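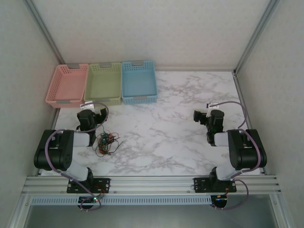
Witska Storage Baskets
Shared Supply Room Range
Supplied by Kandpal

The Witska range of perforated plastic baskets is intended for supply rooms, craft rooms, school workshops, and offices in which several people draw on the same stock of small materials. The baskets are sold individually or in cartons and are offered in a choice of pastel colors. They may be kept on open shelves, in cupboards, or on a counter, and they can be lifted out and carried to the place of work.

Kandpal has carried the range since the closing of its own molded line. Customers who hold older Kandpal baskets may continue to use them alongside the Witska range, although the two do not stack with one another.

Choosing a size

The range comes in Small, Medium, and Large. All sizes share the same depth, so that a mixed row will sit level at the front of a shelf. The Small basket suits fasteners, clips, thread, and stationery. The Medium basket is the usual choice for general supplies and is the size most often ordered by schools. The Large basket is meant for bulky but light items such as packing paper, yarn, and folded fabric, and should not be used for tools or bottled liquids.

Customers are asked to measure the clear opening of the shelf and not the shelf board itself. Face frames, hinges, and door stops often reduce the usable width. At least 2 inches of clear height should be left above the basket for a hand to enter without lifting the basket out.

Color and labeling

Color coding works best when it stands for a single thing. Some organizations assign a color to each department, others to each type of material. Mixing the two schemes in one room is the most common cause of misplaced stock reported to our service desk. Where color alone is used, a written label should also be provided for staff who have difficulty telling pale shades apart.

Labels should name the contents in the words that users of the room will look for. "Cable ties" is a better label than "Electrical, misc." The date of the last stock check may be written on the back of the label in pencil.

Adhesive labels may be applied to any flat part of the basket. Residue can be removed with warm water and dish soap. Solvents, including nail polish remover, will cloud the surface and are not covered by the warranty.

Storing wire, cord, and thread

Long, thin materials call for more care than boxed goods. Short lengths of wire should be coiled by hand, fastened at one point, and laid flat. Bundles should not be pressed into a basket that is already full, as loose ends pass through the side openings and catch on neighboring baskets.

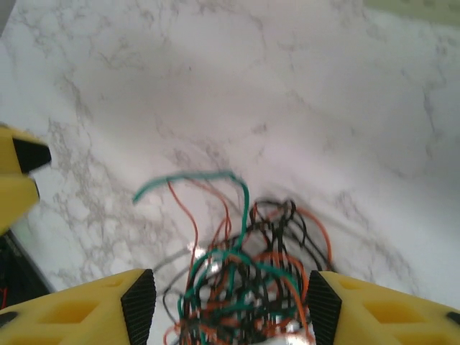 A strip of hook-and-loop tape is sufficient to hold most coils. Rubber bands are not recommended for storage over a season or longer. They dry out and stick to the covering of the wire. Offcuts that are too short to be of use should be placed in the appropriate recycling container at the end of the day and should not be returned to stock.

Yarn and embroidery thread may be stored in the same way. If the basket is to stand in direct sunlight, a cloth cover is advised for dyed materials.

Load and stacking

The Medium basket is rated for a static load of 30 pounds when fully supported on a flat surface. This rating does not apply to baskets placed on wire shelving, on rails, or on any surface that supports the base only at its ends. Loaded baskets should not be stacked. Empty baskets nest inside one another and may be stored in this way to a height of 7 baskets. Taller stacks are difficult to separate and may deform those at the bottom.

A basket should be lifted with both hands. It should not be dragged across a polished counter, particularly if grit may have collected under the base.

Cleaning

Empty the basket and shake out dust. Wash by hand in warm water with a mild detergent, rinse, and allow to drain upside down. A soft bottle brush will clear the side openings. The baskets are not suitable for commercial dishwashers or for steam cleaning.

Customer comments 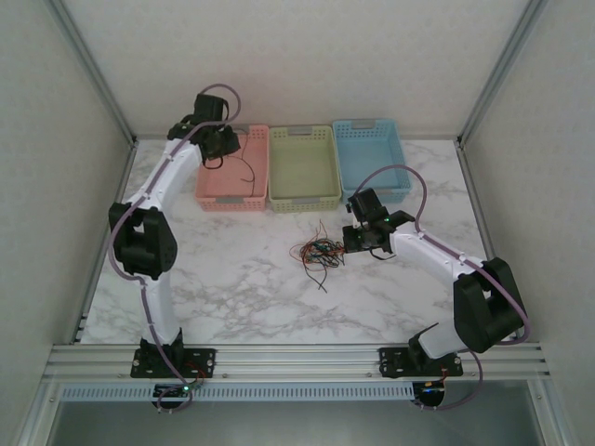 Kuldeep Pathak writes that the Medium size replaced a set of cardboard boxes in a shared workshop, and that the chief benefit has been seeing at a glance which supplies are running low. The same letter asks that lids be made available, as open baskets on the upper shelves gather dust over the summer, and notes that the printed label cards supplied with the first carton were too stiff to bend without creasing.

Kandpal has passed the request for lids to the manufacturer. A flat lid for the Medium basket is expected to be listed in December. No lid is planned for the Large basket at present. Label cards are now supplied in a lighter stock, and customers who received the earlier cards may request a replacement set at no charge.

Ordering and delivery

Orders may be placed through the Kandpal office or through Gondeck, our distributor for schools and public institutions. Orders of 1,000 baskets or more are shipped directly from the Plornov warehouse and require a delivery dock or level ground-floor access. Smaller orders are sent by parcel carrier. Orders received after noon on Friday are processed on the next working day.

Colors in a mixed carton are selected by the warehouse. Customers who require particular colors should order single-color cartons. Slight variation in shade between production runs is normal and is not considered a defect.

Returns

Unused baskets may be returned in their original carton with the packing slip enclosed. Baskets that have been labeled, washed, or drilled cannot be accepted. Claims for damage in transit should be made in writing to the office from which the order was placed, and the outer carton should be kept until the claim has been settled.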